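How to Repaint Wooden Toy Blocks

Old blocks with chipped paint can be made good again in a weekend. Before you start, find out what is on them. If the set is very old or you can't tell where it came from, test the paint for lead and stop if the test is positive.

Wash the blocks with a damp cloth and a little dish soap. Don't soak them. Let them dry overnight, then sand every face with 120 grit paper and finish with 200. Wipe off the dust with a clean rag.

A set of 28 small blocks takes one sample pot of water-based paint per color. Check that the label says it is safe for toys once cured. Pick one color for the large faces and others for the sides if you want children to be able to sort them.
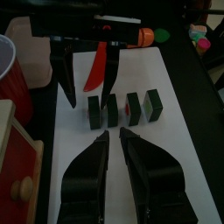 Paint two opposite faces at a time and leave the block standing on a bare one. Use a thin coat and a soft brush, and pull the brush toward the corners so paint doesn't build up there. Wait 6 hours before turning the blocks. Two coats cover most colors. Red and yellow often need three.

If you want a crisp line between colors, put low-tack tape along the edge and peel it off while the paint is still a little wet.

Let the finished set cure for 13 days in a dry room with the blocks spaced apart. Stacked too early, they stick together and the paint pulls off in patches. Touch up any bare corners with a small brush and allow the same curing time again.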